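Katell switchgear training service opens for bookings

Members with responsibility for electrical plant rooms are advised that Stistia is now taking bookings for the Katell service, under which a humanoid robot is prepared to carry out routine switching at low-voltage control cabinets. The service was offered to a small group of sites earlier in the year and is being extended to all member organisations from August.

Katell is supplied as a package. It comprises the robot with two five-fingered hands, a practice cabinet for use during commissioning, and a support agreement lasting 13 months. The member organisation provides a list of the switching tasks it wishes to have covered, together with its own written procedures. Stistia then prepares the robot on each task in turn, and a task is released for use only after it has been completed 60 times in succession without correction by an operator.

The technical panel attended a working session at the Rewi workshop on a Tuesday in order to form a view of the offer. The panel was chiefly interested in rotary selector switches, as these have given more difficulty than push buttons in earlier products. A button asks only for a straight press in the right place. A selector must be held, turned to the correct position and let go without disturbing its neighbours.
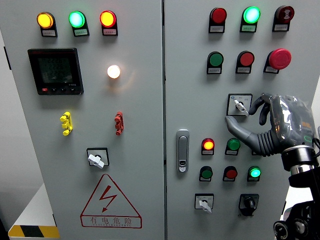 The supplier's records for the workshop show 481 selector operations since the current hand was fitted. The panel was given sight of these records and found them to be in good order. It noted that the time taken for a single operation remains longer than that of a trained technician, and members should not expect the service to shorten planned switching. Its value lies in allowing staff to remain outside the room while the work is done.

Two points were raised with the supplier. The first concerns the charge for adding tasks after commissioning, which the panel considered high for smaller sites. The second concerns records: at present the log of each operation is held in Flinura, the supplier's own software, and can be exported only on request. Stistia has undertaken to reply on both matters before the next issue.

Members are reminded that the use of Katell does not alter their existing duties. Permits, isolation procedures and the appointment of a competent person apply as before, and emergency stops must remain within reach of staff at all times.

Organisations wishing to arrange a site survey should write to the equipment desk, stating the number of cabinets concerned and enclosing a drawing of each door layout. Surveys take around 2 hours and are free of charge to members.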